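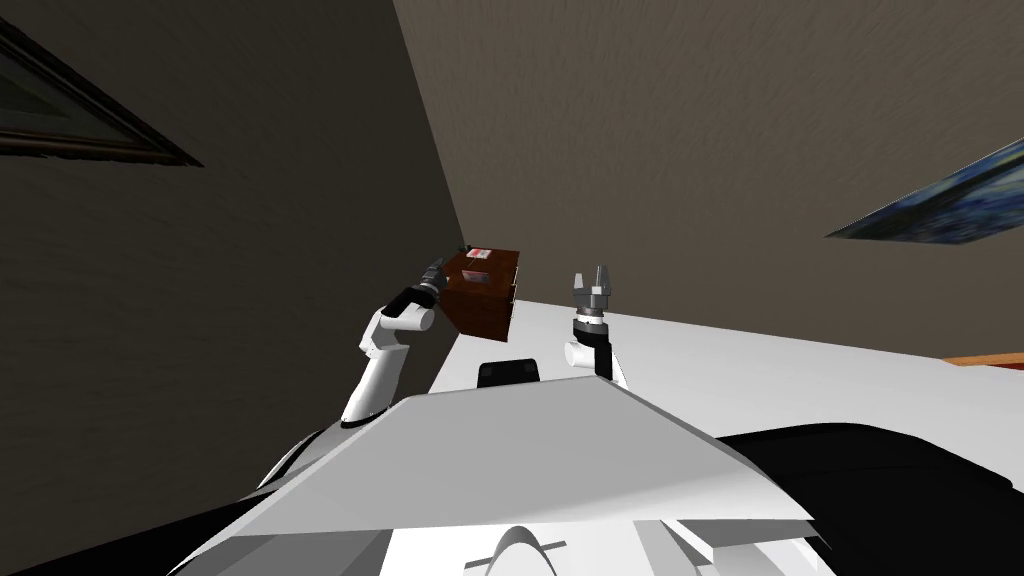
Shared Desk Station – Walkthrough Checklist with Comments
Dotadthorpe office, Bruvance two-arm unit
February round

1. Stop button reachable from both sides of the table
OK. The button on the door side had a coat over it at 7:30. Coat moved, hook relocated.

2. Grip check, boxes and small cabinets
OK with comment. Grip pads were changed after 450 cycles, as the Horgan sheet calls for. Clerks still ask whether they may steady a piece by hand while the arm has it. They may not. Press pause first.

3. Table clear of personal items before start
Not OK. Cups and phones again. This used to be the clerk's own table and people still treat it that way. Marked for follow-up.

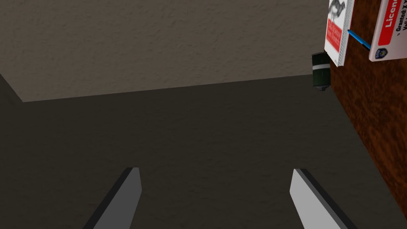
Stuseo Site Safety

4. Books, pens and cards kept on furniture
Comment. Anything left on top of a piece can slide when the arm tilts it. A license card, a pen or a book set on wood should be put away before that piece is moved. The old habit was to lift the piece level with two people, and loose items mostly stayed put. The arm does not lift that way.

5. Small round containers
OK. Lids tight. Upright before start.

6. Staff briefed on the new split of work
Partly. The arms now do the lifting and setting down. Clerks do the sorting, the labels and the final look. Two clerks told me their backs are better and their days are longer – more standing and watching, less walking. I have asked for a stool at the watch position and a change of post every hour.

7. Drawers shut before a cabinet is approached
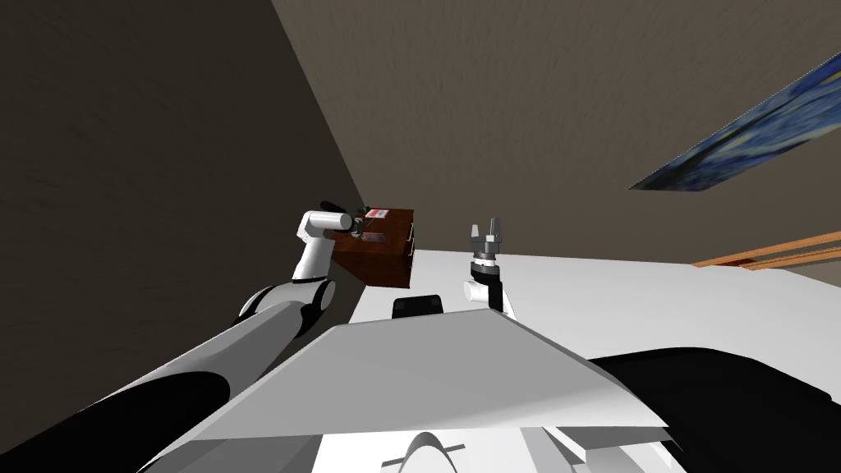
OK on the day shift. The evening shift had no written step for this, so I added one to their card. A drawer that slides open during a lift changes the weight on the grip, and the clerk at the watch position is the one who has to catch it.

8. Arm not in use parked clear of the walkway
OK.

9. Log filled in by hand
Not OK. 263 moves logged, 3 pauses logged, no reasons given for the pauses. Write the reason, even one word. Pausing does not count against anyone.

10. Work order 963, loose floor mat
Still open. Tape is holding for now. Recheck next round.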